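Notes on Bagging Groceries at Home

In May this household revised its procedure for sorting and packing groceries. The previous arrangement, under which everything went into whichever bag was nearest, had resulted in one crushed loaf and a leaking carton of Brako yogurt. The revised procedure is recorded below for the benefit of relatives who have asked about it.

All items are first placed on the table and divided by weight. Jars and cans form the first group. The Lüthi crispbread, which breaks easily, is set aside until the end. Frozen goods are packed last and carried separately, in the insulated bag purchased from Plaslow two winters ago. 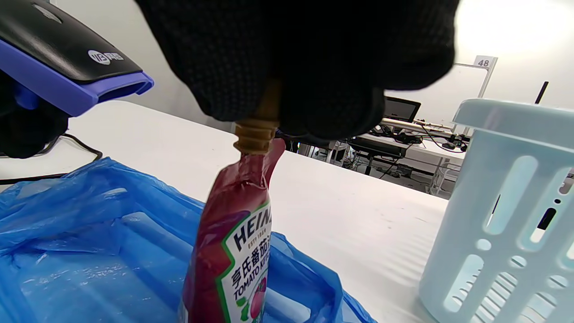

Condiments required a separate decision. For many years they were bought in glass, and a 900 gram jar of relish determined the position of everything else in the bag. Pouches are now preferred wherever the store carries them. A ketchup pouch, such as the Heinz one with Chinese lettering on its label, should go into a thin plastic bag upright, with the spout at the top. It may then be held in place by boxed goods on either side - pasta is suitable, as is rice in the 700 gram box. Cans should not be placed against the film.

Bags are to be filled to no more than two-thirds of their height. Handles must meet without pulling. Any bag that fails this requirement is to be unpacked and divided between two.

The shopping list is kept in Clusteo and is reviewed each evening at eight. Requests received after that hour are held over until the next trip. Eggs remain under discussion, and a further entry will be posted when a suitable position for them has been agreed.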